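Posted Apr 12, 2025
By the Pleltham Table Guide desk

Section 2. Setting Out the Water

Now that your Pleltham table is standing level and the top has been wiped down, you can get on to the pleasant part, laying out the drinks station. We like to start with the water, and we think you will too, as the other things on the table tend to find their own places once the bottles are down.

1. Dry the tabletop with a soft cloth. White tops show every ring and smear, so take your time over the near edge, where most hands will rest.

2. Check that each bottle is sealed and that the cap is snug. Give the outside a wipe as well, especially if it has come straight out of the refrigerator.

3. Stand the first bottle upright near the center of the table, a little way back from the edge closest to you. Keep the cap on for now.

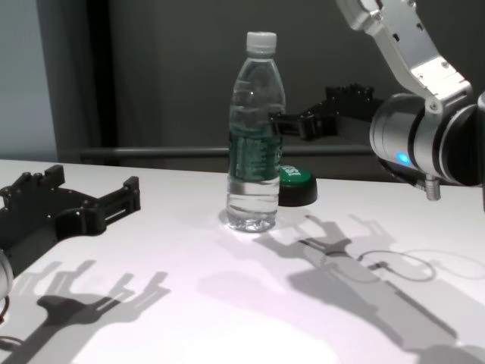
4. Turn the bottle until you are happy with how the label sits. Some folks like it square to the chair and some don't mind a bit (our Akadbridge readers seem to be split on it), so please yourself.

5. Place any further bottles 2 hand-widths apart, working outward from the first one. If you are using the Goster tray, leave room to slide it in from the side.

6. Let chilled bottles stand for 30 minutes before guests arrive, then dry their bases one more time.

Note: Small bottles get knocked over more easily as they empty. Clear away any that are nearly finished.

Caution: Keep open bottles well away from power strips and anything else with a cord. If water does spill, unplug first and mop afterward, and only if the plug itself is dry.

For cups and napkins, go on to Section 3.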